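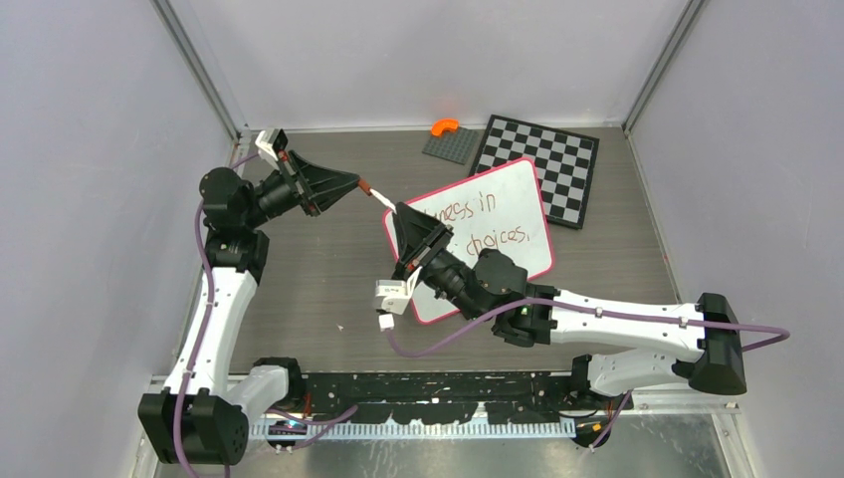

Moving the council seat out of Drernley: has anyone read the thing?

hollowlane
The consultation on shifting the county offices from Drernley to Prevari closes at the end of January and I have now read all 128 pages of it, so you can all stop pretending you have. The summary says there are "strong cultural and economic arguments". The economic argument is on page 22. I am still looking for the cultural one.

What gets me is the tone of the comment pieces. According to the Noltance Courier, anyone in the east of the county who objects is doing it out of wounded pride and a fondness for brass bands. I object because my mother would have to take two buses to argue about her bins.

pontoon_bob
I've read it. Well, I've read the maps.

greyfriar_st
The Courier has written that same column since I was at school. Easterners are sentimental, easterners don't like change, easterners once voted for a man who promised a lido. It was a perfectly good promise.

marl_and_clay
Speaking as one of the dreaded Prevari people: you've had the offices for 80 years and the roof leaks. At what point do we get a go?

hollowlane
When you have somewhere to park.

marl_and_clay
We have a multi-storey.

hollowlane
You have a multi-storey with a tree growing out of the second level.

tuppence_more
Can I drag this back a bit. The offices only went to Drernley in the first place as a sop after the old boroughs were merged. It was never about Drernley being central or convenient. The west got the hospital and the east got the council, and both sides went home and said they'd been robbed. Now the hospital has grown and the council has shrunk, and it looks from here as though the west wants both halves of the bargain. Whether you call that fair depends which side of the Anghel you're standing on.

greyfriar_st
I'd quibble with "sop". My grandfather was on the Drernley borough council and to hear him tell it they fought for those offices tooth and nail. Mind you, to hear him tell it he also invented the roundabout.

tuppence_more
Sop with a fight beforehand, then.

pontoon_bob
Is this the same Anghel that's going to flood the new site? Because that's on the maps.

marl_and_clay
The new site is uphill of the river, Bob. You're looking at the old cattle market.

pontoon_bob
It's all blue on mine.

marl_and_clay
That's the key. Blue is bus routes.

pontoon_bob
Then I withdraw the flooding and would like to congratulate Prevari on its buses.

secondcousin
Long-time reader, rarely post. I worked in the Drernley offices for 20 years and I'd like to put in a word for moving. It's a horrible building. In winter we wore coats at our desks and in summer you couldn't open the windows on account of the pigeons. People get misty about the clock tower, but none of those people had to work under it. The bell goes on the quarter hour. I still pause mid-sentence at quarter past.

My trouble is with how it's being sold. If the leadership said "the building's had it, and a new one is cheaper in Prevari", I'd grumble and sign. What they say is that the move will "heal the historic divide", and I have never seen a divide healed by taking something off one side and giving it to the other.

hollowlane
That's better than anything in the 128 pages, annoyingly.

marl_and_clay
See, I half agree with that, and I'm supposed to be the enemy. But I'd turn it round. Every time something is proposed for the west, somebody in Drernley finds a history lesson in it. The bypass was an insult. The sixth form was an insult. I was on that sixth form's first intake and I can tell you it was mostly portable cabins. Nobody was trying to humiliate you with portable cabins.

greyfriar_st
The bypass WAS an insult. It literally went round us.

marl_and_clay
I walked into that.

nettlebed
Can I ask a boring one. What happens to the registry office? My sister's getting married there in the spring and has been told "arrangements will be communicated". She's communicated a few arrangements of her own back.

secondcousin
Registry stays put until the move is voted through, and after that there'd be a "satellite presence". In my day a satellite presence was a desk in the library with a laminated sign. Tell her she'll be fine for spring, nothing in that building has ever moved that quickly.

nettlebed
Thanks, will pass on. Leaving out the desk.

tuppence_more
For those asking by message: yes, you can object on paper. The form's at the back of the document and there are copies at the front desk in Drernley and at Noltance library. Question four asks whether you "support a modern council". There's no box for "depends". I wrote it in the margin and I'd encourage others to do likewise, in capitals.

marl_and_clay
I'll be ticking yes to question four and writing "sorry about the bypass" in mine.

hollowlane
Accepted. You can come to the public meeting and sit on our side. It starts at 7pm, bring a coat.

pontoon_bob
Which bus is it?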